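Let the Playlist Breathe

I've been putting music on for other people's parties since I was a teenager, and I still get a little sad when I see someone sit down at a laptop and let the software line up the whole night for them. It's so easy now! You drop in 700 songs, tick the box for automatic mixing, and go get a plate of food.

My friend Zainab Ezeani loves Brekadine for this, and I'll admit its beat matching is lovely (better than mine after a long evening, certainly). But at her cousin's wedding in Baden it followed a slow, sweet song with a thumper, just as the grandparents had made it to the floor.
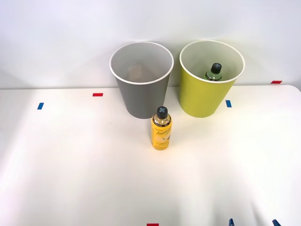 Keep one hand on the wheel

So use the program, by all means. Let it sort your files and find the tempo. Then pick the next three songs yourself, looking at the people in front of you, and when they change their minds, change yours. Khurram Bhutto still plays the Kellevley dances that way, and I would drive a long way to hear him do it.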